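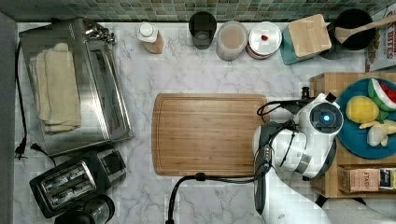
Clultby, May

The kitchen bench was the first stop at the Visport open day, and the one where most people stayed longest. Visport opens its workshop in Clultby to visitors once a year. Over 700 people signed up for this one, so groups were let in by time slot, starting at ten in the morning and finishing a little before five.

We have put a small gallery together for those who could not get a place. It covers the kitchen bench only. The warehouse hall and the packing line will go up on a separate page when the pictures have been sorted.

The bench is set up like a worktop at home, with a toaster oven, a toaster, jars and canisters along the back wall, and a cutting board in the middle. The arm works from one side. On the day the jobs were kept simple: pick up a piece of toy food, move it to the board, move it back to the plate, open the drawer, close the drawer. Visitors could ask for any of these in any order, and the staff at the desk typed the request in.

The software that plans the movements is called Manole. Visport has been working on it with Clalus, a smaller firm that used to make controls for bottling plants. According to the sheet handed out at the door, Manole had been through 2,781 practice runs on kitchen jobs before the open day, and 502 of those were with the drawer. The drawer is the harder job. The arm has to take hold of the handle squarely and pull in a straight line, and if it starts at a slight angle the drawer can stick.

The toy food was chosen because it is light and each piece has a different shape. A lemon can be gripped from almost any side. A banana has to be taken across the middle, and a slice of watermelon is awkward because one side is flat and the other is curved. Children wanted the watermelon nearly every time.

People asked a lot of questions about speed. The arm moves slowly at the bench – slower than a person would – and the staff said it is set that way for visitors. They also asked about the marble, and whether the pattern confuses the cameras. The answer was that shiny things cause more trouble, such as the metal on the toaster oven.
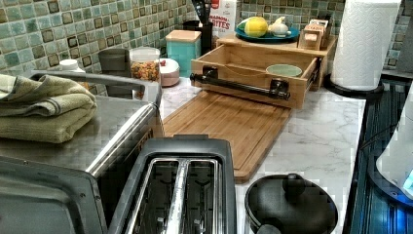

The riser shelf at the back of the bench, with a lemon and garlic on the teal plate and the drawer-like box in front.

Each group had twenty minutes here before moving on to the hall. Several of the afternoon groups asked to come back at the end, and the last slot was made longer so that they could.

Printed copies of the information sheet were limited to 100 and ran out before lunch. The same text can be had from the Visport front desk, along with the form for school visits. School groups are taken in term time, mornings only, and need to bring one adult for every eight pupils.

Parking at the Clultby site is limited – visitors to the next open day are asked to use the field entrance and walk round to the main door.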